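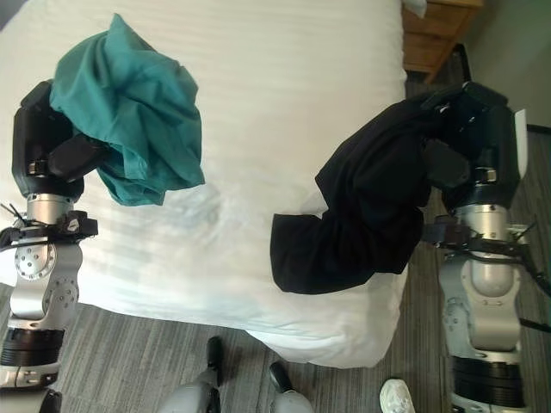
Qui doit être présent quand le robot travaille dans une chambre ?
Une personne formée à l'arrêt d'urgence, dans la pièce ou sur le seuil, pendant toute la durée de la tâche. La règle vaut aussi pour les essais courts et pour les reprises après un arrêt.

Groupe de travail « Bonnes pratiques, robots en chambre et en lingerie »
Compte rendu de la réunion du 6/4/25
Site de Lillport, salle du rez-de-chaussée

Étaient représentés : l'exploitation de Lillport, la lingerie, la maintenance, le service prévention, l'intégrateur Stidance, le bureau de contrôle Sýkora.
Excusé : le service achats.

1. Approbation du compte rendu précédent

Le compte rendu est approuvé avec une correction demandée par la maintenance : au point 4, lire « arrêt de catégorie 1 » au lieu de « arrêt de catégorie 0 ». La version corrigée remplace l'ancienne dans le dossier partagé.

2. Règlement intérieur Skalo, version de travail

Stidance présente la nouvelle rédaction du règlement Skalo, qui s'applique aux robots à deux bras utilisés pour ramasser, trier et plier les textiles. Le texte reprend les articles discutés à la séance précédente et ajoute un chapitre sur les manipulations au-dessus d'un lit.

Présence. L'exploitation demandait que l'opérateur puisse surveiller deux chambres voisines à la fois. Sýkora s'y oppose tant que l'arrêt d'urgence n'est pas déporté. Le groupe retient la règle d'un opérateur par robot. Le point sera revu si un boîtier sans fil est validé.

Distance. La zone d'exclusion est fixée à 600 mm au-delà de la portée maximale des bras. Elle est matérialisée par un tapis ou un ruban quand la configuration de la chambre le permet. Dans les chambres étroites, l'opérateur se tient à la porte. La lingerie signale que le passage entre le lit et la table de chevet ne laisse souvent aucune marge et demande une consigne écrite pour ce cas. Stidance proposera une rédaction.

Vitesse. La vitesse des pinces est limitée à 248 mm/s dès qu'une personne se trouve dans la pièce. La prévention souhaitait une valeur plus basse pendant les phases d'apprentissage. Après discussion, la même valeur est conservée dans tous les modes, afin d'éviter les changements de réglage par les équipes.

3. Textiles et prise en pince

La lingerie rappelle les points relevés au cours des derniers mois. Les manches, les cordons et les ceintures peuvent s'enrouler autour des doigts de la pince. Un vêtement long peut aussi venir se prendre dans les câbles du poignet si le bras se replie trop vite.

Le groupe adopte les consignes suivantes :
- vider les poches avant la tâche ; aucun objet dur, aucune épingle ;
- ne jamais tirer à la main sur un vêtement tenu par une pince, même à l'arrêt, avant coupure de l'énergie des bras ;
- quand les deux bras tiennent chacun une pièce, terminer la dépose de l'une avant de déplacer l'autre au-dessus d'elle ;
- écarter du tri automatique le linge souillé ou en isolement, qui reste traité manuellement selon la procédure d'hygiène en vigueur.

La troisième consigne a donné lieu à un vote. Stidance fait valoir qu'elle allonge le cycle. La maintenance répond que la plupart des blocages notés au registre se produisent au moment où deux pièces se croisent. Consigne adoptée, l'intégrateur s'abstenant.

4. Câbles et colliers de serrage

La maintenance demande que les câbles extérieurs des bras soient contrôlés avant chaque prise de poste et que les extrémités des colliers soient coupées à ras. Une extrémité qui dépasse accroche le tissu et peut griffer la main pendant le nettoyage. Sýkora propose une gaine textile sur les poignets. Stidance n'y est pas opposé mais veut vérifier l'échauffement. Essai à prévoir en juin, résultats transmis au groupe par écrit.

Les embouts des pinces sont essuyés à la lingette entre deux chambres. Le produit à employer est celui de la liste du service prévention, à l'exclusion de tout autre. La question des pieds et des parties basses est reportée.

5. Registre des incidents

Le registre compte 1449 cycles depuis son ouverture. 3 arrêts d'urgence y sont inscrits, tous déclenchés par l'opérateur, sans blessure. Deux concernent un vêtement resté accroché, le dernier une personne entrée dans la chambre sans frapper.

La prévention note que les arrêts simples, hors urgence, sont mal reportés. Certaines équipes inscrivent chaque pause, d'autres rien du tout. Décision : est inscrit tout arrêt suivi d'une intervention manuelle sur le robot ou sur le linge. La fiche est ramenée à une page, et la case « cause probable » devient facultative.

Pour les entrées imprévues, un panneau sera accroché à la poignée extérieure pendant la tâche. L'exploitation se charge du texte et de l'impression.

6. Formation

La formation initiale comprend une partie théorique et une mise en pratique sur lit d'essai. Le groupe demande que la mise en pratique comporte au moins un arrêt d'urgence réel, bras chargés, et une remise en service complète. Les personnes déjà formées suivront ce complément avant l'entrée en vigueur du règlement.

L'exploitation s'inquiète du remplacement des agents pendant ces séances. Le point est renvoyé à la direction du site.

Chaussures : la prévention rappelle que les chaussures fermées sont obligatoires dans la zone. Elle demandera un avis à Sýkora sur la nécessité d'une coque de protection. En attendant, pas de changement.

7. Questions diverses

La lingerie demande si les vêtements personnels des résidents peuvent être triés par le robot. Réponse du groupe : oui, avec l'accord écrit du résident ou de son représentant, et à l'exclusion des pièces fragiles.

La maintenance signale que la clé de l'armoire de charge circule sans être notée. Un cahier sera mis en place.

Relevé des actions
Stidance : consigne pour les passages étroits, essai de la gaine de poignet.
Sýkora : avis sur les chaussures, relecture du règlement Skalo.
Lingerie : liste des pièces exclues du tri.
Exploitation : panneau de porte, accord écrit type.
Prévention : nouvelle fiche de registre.
Maintenance : cahier de l'armoire de charge.

La date de la prochaine réunion sera communiquée par messagerie.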